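The Longest Way to Throw Out a Bottle

Shayne Kingi has a sore neck and a theory about water bottles. The theory is that you can tell how a company feels about its robots by how many bottles it goes through in a week. The neck comes from the headset.

Kingi is a teleoperator at Grondance, a start-up on the second floor of a former insurance office in Gedville. Five days a week, in two shifts, a small crew there steers two-armed robots through the chores that come up in any office: picking things up, putting them down, wiping, sorting, throwing away. Every attempt is recorded. The recordings are then used to train a piece of software that, the company says, will one day do the same chores with no one at the controls.

I have been hearing about "one day" for a long time. I went to Gedville in August mostly to find out what the days before it look like.

They are slow. Kingi stands with a controller in each hand and watches the room through the robot's own camera. Move your right hand and the right arm moves, a beat behind. Squeeze and the fingers close. It took me most of a morning to pick up a sponge, and I dropped it on the way to the bucket. Kingi, who used to drive a forklift at the McAlister warehouse across town, was polite about it.

"You're trying to feel it," Kingi told me. "There's nothing to feel. You have to look at it and decide you've got it."

That remark bothered me more than anything in the company's slide deck. When I toss a bottle at home, I'm barely looking. My fingers know how hard to squeeze and my wrist knows how much is left in the bottle. Very little of that travels through the controllers. What the software gets is a record of a person doing a familiar job in an unfamiliar way, with most of the useful senses switched off. Then it is asked to copy that.

Grondance's answer is volume. One clumsy recording teaches little, the argument goes, but pile up enough of them and the clumsiness averages out. Maybe so. I asked how many recordings of the bottle task they had, and was told over 17 hours' worth, which the crew considered a decent start. I considered it a lot of hours to spend on a bottle.

The lounge where much of this happens could be in any building you have ever waited in: pale gray tub chairs with beige cushions, a round white table, a trash bin with a yellow lid by the partition. A robot that has practiced only on a clean lab bench tends to come apart when the carpet has stripes, so the crew works where there are stripes. I'll give them that. The right hand had its black gripper around a clear bottle with a red cap, and the left hung open over the floor with its fingers spread, while a little wastebasket with a blue bag in it stood waiting between them.

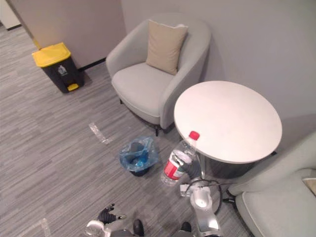

What the robot does alone

On Friday afternoon I asked to see the software do the job with Kingi's hands off the controllers. There was some discussion. Then they let me watch.

The first try was good. The arm went out, closed on the bottle, swung left and let go, and I will admit I felt a small thrill. On the second, someone had moved the basket by the width of a shoe. The arm carried the bottle to where the basket used to be and dropped it on the carpet with complete confidence. The left hand never did anything at all.

"It learned that from us," Kingi said. "I don't use my left much on this one."

So there it was. The machine had picked up the habits of its teachers, including the ones they hadn't noticed they had. The crew's fix was to record more, with the basket in new places and the left hand kept busy. Reasonable enough, but a basket can stand in a great many places, and after the basket there is the bottle, and the light, and whoever left a chair pushed out.

I called a rival, Brunow, which has its staff take hold of a robot's arms and move them through the job directly. Its people were sure that remote control was a dead end. Grondance's people had told me the same thing about hand guiding. Neither firm would give me a date for a robot that could tidy a room it hadn't been shown.

None of this means the work is useless. Kingi has become very good at it, and a skilled person running a robot from a distance could be worth a lot in places where people shouldn't stand. I asked why Grondance didn't sell that. A manager explained that investors weren't interested in a product with a person in it — a strange thing to hear in a room where a person was doing nearly all the work.

When I left, the second shift was logging in. Kingi had taken off the headset, rubbed the back of that neck, and finished a bottle of water at the table. Kingi threw it away without looking.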